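The Shirt Test

Laundry folding has humbled a long line of clever machines, so I went to Pirkgate ready to be polite and drive home disappointed. I stayed until the building closed.

The service is called Nilia, and it comes from Hubmann, a small firm that wants to rent two-armed folding robots to hotels, gyms and anybody else with more shirts than hands. You pay 300 a month for each pair of arms, and that includes software updates and one visit from a technician. There's no long contract. Trial customers get the first 16 days free, which seems generous for a machine that needs a good part of that time to settle in.

What got me was the way it handles cloth. A T-shirt has no fixed shape, and every tug at one end moves the other. Nilia works from both sides, a gripper on each, and you find yourself leaning in as the fabric creases between them.

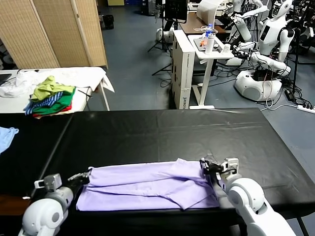 Gertraud Steiner thinks I'm too easily charmed. She told me she would want to see it get through a full hotel cart before she got excited, and that a person on a good shift would leave it in the dust. Fair enough! On speed she's right. Hubmann's own target is 50 shirts an hour, and the company admits it isn't there yet.

But speed is only part of the bill. The arms can work through the night shift, when help is hardest to find, and the price is the same at 2 in the morning. Setup is pleasantly dull, too – you mark out the work area on a tablet, choose a fold from the menu and save it under a name your staff will recognize. I managed it without opening the manual.

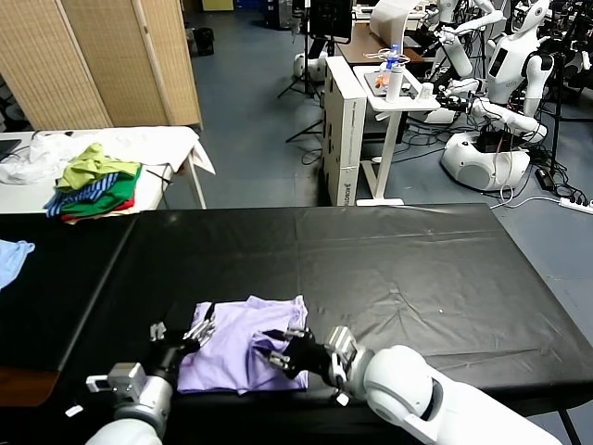 ZUSDEN, August – The first paying customer is a guesthouse up the valley, and I stopped there to hear how Nilia behaves away from its makers. The owners like it a lot, with complaints. Fitted sheets are out. Buttons slow it down. Thin knits sometimes come out with a crooked sleeve, and somebody has to straighten them by hand. They have learned to give it T-shirts and towels and keep the rest for themselves.

I'd still sign up for the trial if I ran a place like theirs. Sleeves are the thing to watch. 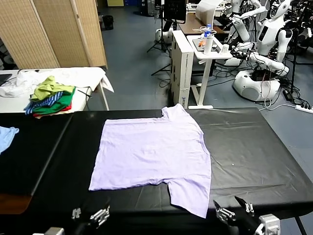 They are also what the next update is meant to improve, along with a gentler grip setting for knits. Current customers will get both at no extra charge. I'd like a quicker way to stop a fold halfway through as well; the tablet makes you tap through two screens, and by then the arms have usually moved on.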